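Dekberg Shared Studios: Frequently Asked Questions

Answers to what people most often ask before renting a table with us. If yours isn't covered, write to Hacer Oral at the front desk. 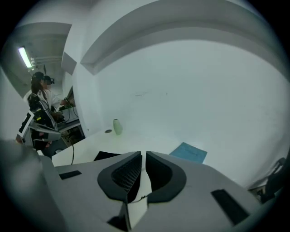
How long is a rental period?
One month at a time. Most people start in November, when the outdoor markets close, so apply early if you want a place then.

What does it cost?
A table is 200 a month. Heat, light and internet are included. Parking is not — the lot belongs to Georgiou next door, and they sell their own passes.

Can I come in at night?
Yes. Members have a door code that works at all hours. The front desk closes at 6.

Is there storage?
Each member gets one locker. Larger items can go in the Nedovthorpe building if there is room. Ask first.

May I bring guests?
Up to 5 at a time, and they have to leave when you do.

Are pets allowed?
No, except for service animals.

Can I use paint or glue?
Water-based only at the tables. Anything with a strong smell has to be used in the vented room, which you book on the sheet by the door.

What happened to the old Gesus membership cards?
They no longer open the door. Bring yours in and we will move any unused credit to your account.

How do I cancel?
Tell us in writing before your next month begins. Deposits are returned once the locker is empty and the key is back.

2,985 views
6 comments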